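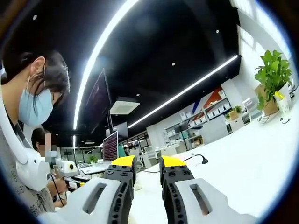

**Words by Erum**
*Workplace editor, Durnideck*

I'd been told the studio at Prukholm was bright, but I still squinted when I walked in. It's all long white desks under a black ceiling, with strips of LED light running across it, one of them in a great big curve.

"We painted the ceiling first and then panicked," the office manager told me over tea. "It was like a cave for 29 days – then the lights went up and everybody cheered!"

She's been here four years and chose nearly everything, the desks included. Why so long?

"People spread out. Give them a small desk and they'll use the floor."

I asked about the big dark screen hanging from the ceiling (I rather fancied one for our place). She laughed. "It took two goes to get the angle right. The first time, half the room couldn't read it."

And the little green plant on one of the desks at the back?

"Oh, I water that myself. I don't trust anyone else with it."

The lights cost around £1,642 to fit, and she'd pay it again. What she'd change is the sound. "It echoes in here. I'd like rugs next, or curtains, if I can talk them into it."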